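Offene Türen bei Dmytriv in Zokville

Im Mai war ich endlich beim Tag der offenen Tür der Firma Dmytriv, und ich bin immer noch ganz hibbelig! Zwei Stunden wollte ich bleiben, geworden ist es der ganze Nachmittag (den letzten Bus nach Irnlow habe ich gerade noch erwischt). Am meisten Zeit habe ich vor der Simulationsstation verbracht. Dort übt ein Greifer am Rechner, Becher zu fassen und zu heben, 1352 Durchläufe standen schon auf dem Zähler, als ich dazukam. Die Umgebung wird ständig durchgewürfelt, mal Holz, mal Stein, mal völlig wilde Kombinationen, und der weiße Becher bleibt immer derselbe.

Was mich so gepackt hat: wie schmal diese schwarzen Finger sind, und wie sie den Becher einfach an der Wand einklemmen, den Henkel nach oben. Ich hätte ja den Henkel genommen!

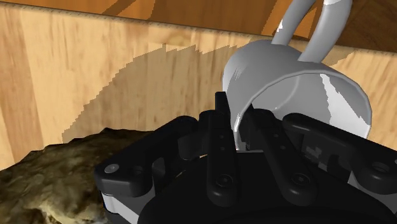
Am Henkel zu greifen sei die schlechtere Idee, meinte eine Besucherin neben mir, da pendle der Becher beim Schwenken und man müsse viel langsamer fahren. Darüber haben wir dann eine halbe Kaffeelänge diskutiert, herrlich.

Nebenan lief noch die echte Anlage, eine Sortierzelle, die im Herbst nach Takusstead geht. 700 Teile in der Stunde, und man darf bis an die Scheibe ran. Ich habe 43 Fotos gemacht, fast alle mit meiner eigenen Spiegelung drauf. Der Kuchen war übrigens auch gut, Rhabarber mit Streuseln.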